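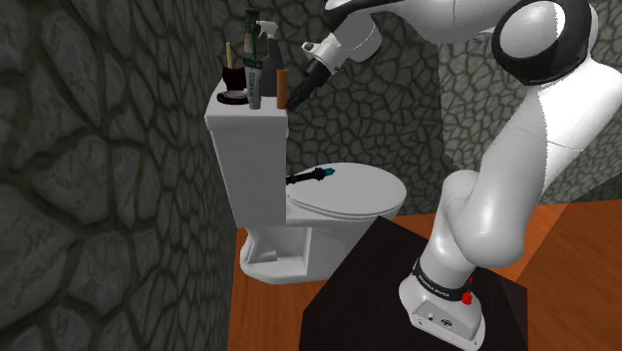 Simulated bathroom task, with the gripper beside the items on the cistern lid.

FAQ: The February tidy-up results and the contact fault

What went wrong?
The Akis simulator reported clean passes on runs where the fingers had passed straight through an item on the cistern. The score only checked where things ended up. Contact was never part of it.

How many runs are affected?
We reported 2000. Kane Pryor replayed 60 of them by hand and found the fault in 18. We don't have a figure for the rest, and I'd be wary of anyone who offers you one.

Wasn't this fixed by the Urkitz patch?
So the release note says. Gráinne Ní Bhriain reran 3 of the bad cases after patching and one still failed. That is a small test, but "fixed" is a strong word.

Could it hurt anyone?
Not in simulation. The worry is a policy that has learned to push through a bottle and then gets loaded onto a real arm. Until the rerun is done, please keep these policies off hardware, including at reduced speed.

Does a force limit solve it?
It caps the damage — if the limit is set properly. It won't teach the policy anything about contact.

Can I still cite the February numbers?
I wouldn't. Digby Tawhiri thinks the ranking between methods will hold. Maybe, but he hasn't shown it.

I've found another bad run. What do you need?
The seed, the build number and the full contact log. Send them to Corey McAlister. A success flag by itself is no use to us.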